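Section 4 - Hanging the Skevent cloth backdrop

1. Unfold the frame, lock both feet. Set it at the back edge of the table.
2. Drape the cloth over the top bar. Leave more than 2 inches hanging behind.
3. Clip the sides first, then the top. Dont stretch it yet.
4. Lay foam letters out flat, check the spelling, then fix them on. Big ones in the middle.

Note - wrinkles are fine, steam later on low.
CAUTION: max 70 watt bulb near the cloth. Keep lamps well back form foam.
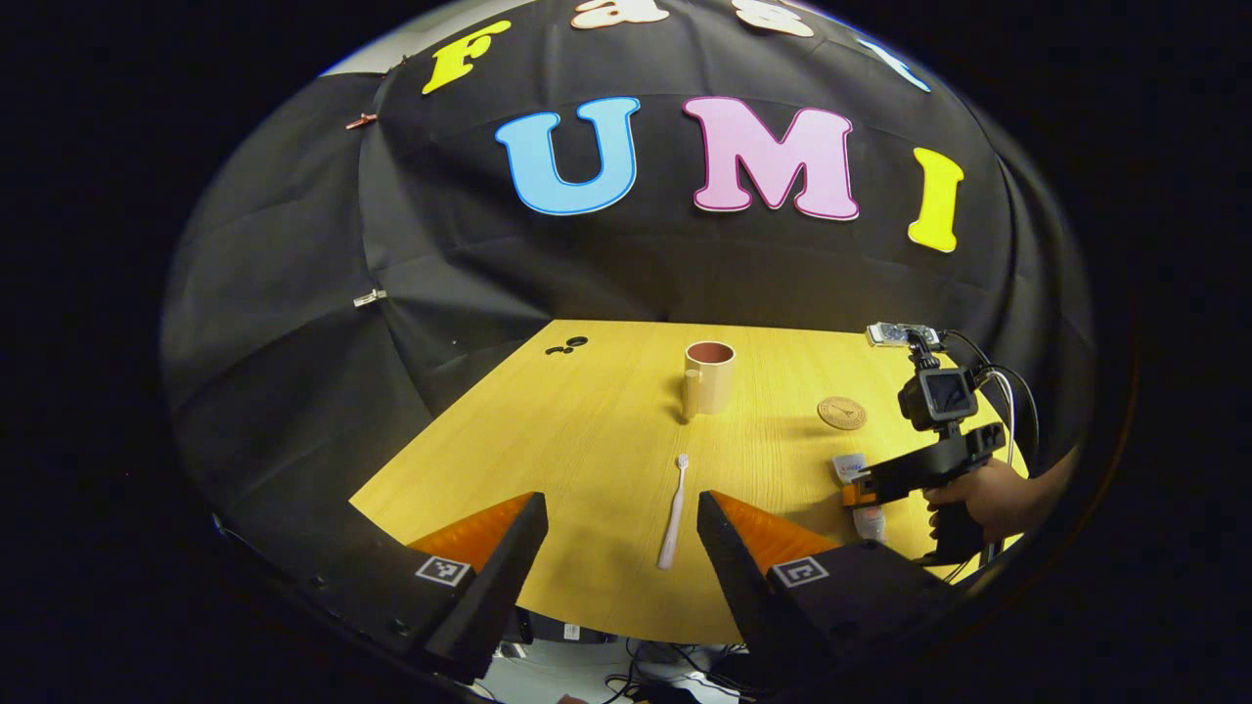 Can the cloth be machine washed?
Cold wash only, letters and clips off first. Hang to dry.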